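Clastham Reuse Workshop
Progress report to the Talpur Fund, second period
16 September 2023
Prepared by Hawi Tekleab

1. Work completed

The grant covers inspection, memory refit and release of donated desktop computers to the Huvport learning centers. The target is 3000 machines over the full term. At the close of this period 1058 had been released, against 940 planned. The surplus comes from one large intake in July, all of the same model, which cut the time spent looking up parts.

2. Bench procedure

Each machine is opened on the bench with the side panel off. The power supply label is read first and its rating entered on the job sheet. Units with an unreadable label are set aside and not powered. The board is then checked for dust, loose leads and damaged connectors. Memory is fitted last.

Modules are now staged in gray plastic trays with molded slots, placed to the left of the chassis. Under the old method they lay in a bag or on the bench mat, and handling damage was the most common fault found at final test. Since the change, 14 modules have been rejected in total, most of them faulty on arrival.
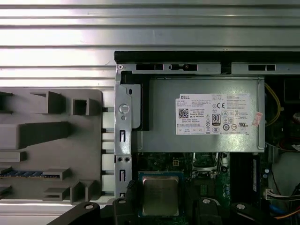 Average bench time per machine is down to 95 minutes, including the memory test. The test itself takes up most of that and cannot be shortened without dropping a pass – we do not propose to do so.

3. Problems

Grilleck delivered the second batch of trays late, and two benches worked without them until the end of July. Part of the first batch had slots slightly too narrow for modules with heat spreaders. These were returned and replaced at no charge.

Storage for stripped parts is close to full. Power supplies take up the most room.

4. Next period

Two more benches will be set up at Huvport. The job sheet will be revised to record module size and slot position separately. No change to the budget is requested, except that unspent shelving money be carried over.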